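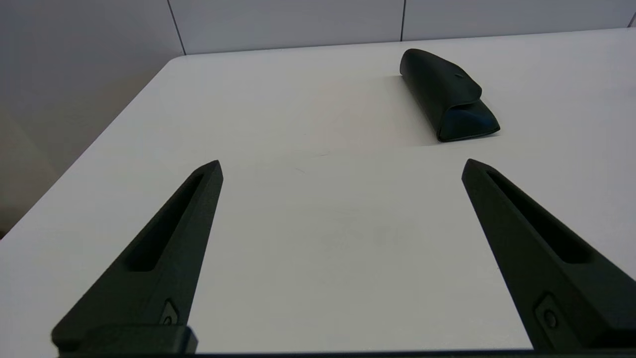 Vollaston, April

Gripper fault on the Cele cell: cause and interim measures

The Cele cell was taken out of service on Monday after the gripper failed to close on command during tabletop pick trials. The controller reported a completed grasp each time. The fingers had not moved from the open position, and the arm went on to lift, travel and release with nothing held. No one was inside the marked area and no parts were damaged.

The run consisted of 18 picks on a soft-looking black glasses case, placed at varying angles on the white table. The first 16 were normal. The last 2 were logged as successful and were not. The operator stopped the arm at the end of the second empty cycle.

Eckhard Heitmann examined the gripper the same afternoon. The mechanical side was cleared first. Both fingers were seated, the fastener near the base of each was at the specified torque, and the fingers traveled freely through the full stroke with the drive released. Drive current during the two failed closures was zero, which rules out a jam or a blocked finger.

The fault was traced to the signal cable between the wrist and the forearm. One conductor had broken inside its insulation at the point where the cable leaves the wrist clamp. With the wrist rotated past a certain angle the break opened and the close command was lost. With the wrist returned to its home position the break closed again, so the power-on self-test passed every time it was run. Anyone repeating the check should do it with the wrist at both ends of its rotation.

The second finding concerns the software and is the more serious of the two. The Fliltier driver sets the "grasp complete" flag when its closing timer expires. It does not compare the measured finger position with the commanded one. The position reading was available throughout and showed the fingers fully open. A part dropped during travel would have gone unreported in the same way.

The following applies until further notice:

The cable has been replaced and rerouted with a larger bend radius at the clamp. The old cable is tagged and kept in the Sokiddale store for sectioning.

The driver now reads finger position before the lift. If the fingers are still at the open limit, or have closed fully with nothing between them, the arm holds where it is and raises a fault. The fault must be cleared at the pendant. It cannot be cleared remotely.

Lift speed stays at the reduced setting until the revised driver has been through acceptance.

Pick logs from before the change should not be used for success rates unless the position trace has been checked against the flag. Heitmann has the script for this and will run it on request.

Other cells using the same driver version have the same flag behavior, whatever the state of their cables. Cell owners should report their version number to Vollaston before the next scheduled run.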